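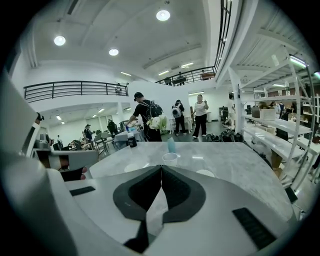
*Marble table, plastic cup, little blue bottle. Rule 4 territory (see further down).*

I promised a few of you I'd finally write up our house rules for recording with the hand-held grippers, and since we just passed 1,344 accepted episodes I'm in a very good mood to do it! I love this stuff. I know "good practice" sounds like the dullest corner of robotics, but a page and a half of plain rules did more for our data than any piece of hardware I bought last year.

Some background for the newcomers. I look after collection for a small manipulation project called Stotero. When I joined, every operator had their own way of doing things. Siobhán started recording with the fingers already around the object, Laurier started with his arm at his side, and I changed my mind every day. Teemu trained on the whole pile and the policy spent most of its time hovering over cups (it was kind of beautiful, but it didn't pick up a lot of cups).

So we wrote rules. The list as it stands:

1. **Start open, start back.** Fingers fully open, both tips in view, object in view, nothing touched yet. Hold still for a slow breath and then go.
2. **One task per episode.** If you think of something clever halfway through, finish what you were doing, stop, and record the clever thing separately.
3. **Keep your fingers on the grip and out from between the pads.** This one is partly safety and partly data. A thumb that sneaks in to steady a cup teaches the model that thumbs arrive when needed.
4. **Shiny surfaces are welcome, but write them down.** Marble, glass, clear plastic, anything with a lamp reflecting in it. There's a "surface" field in the log. Fill it in before you record!
5. **Never delete a failure on the spot.** Mark it and move on. Somebody else decides later.
6. **People in the background get asked first.** More on this below.
7. **Check the calibration when you pick up the tool and again when you put it down.** Both numbers go in the log.

Rule 4 is my favorite, because I used to be on the wrong side of it. I wanted everything on matte gray cloth, evenly lit. Volodymyr argued for messy, reflective, real tables, and we went back and forth for most of December. He was right and I've told him so. Clear cups on polished stone are hard, and the model needs to see a lot of them. What we couldn't live with was not knowing *which* episodes they were. Of the first 210 we sorted by hand, 122 had the surface field blank. That was a long evening with a lot of tea.

Rule 6 took the most rewriting. A wide lens picks up far more of a room than you think it does while you're staring at a cup. Big open spaces with balconies are the trickiest, since someone can wander up to a railing and be in your recording without either of you noticing. We now put a sign at every entrance, upstairs ones included, and say out loud when we're about to begin. Anyone who'd like to stay out of it tells us, and we turn the table or wait. Aisling wrote the wording for the sign and it's lovely: short, friendly, no legal fog. I'll ask if I can post it.

Things I'm still unsure about:

- How long the pause in rule 1 should be. "A slow breath" varies a lot between me and Laurier.
- Whether 6 retries is too many before you move the object. It's our current limit and the last couple always look grumpy.
- Left-handed operators. We've only got one, and the rules were plainly written by right-handed people.

If your group has its own list, please send it over, even if it's a photo of a whiteboard. I'd especially like to hear from anyone who writes down grip force by hand, as we tried it for a month and gave up.

Next post will be on naming folders. I have opinions!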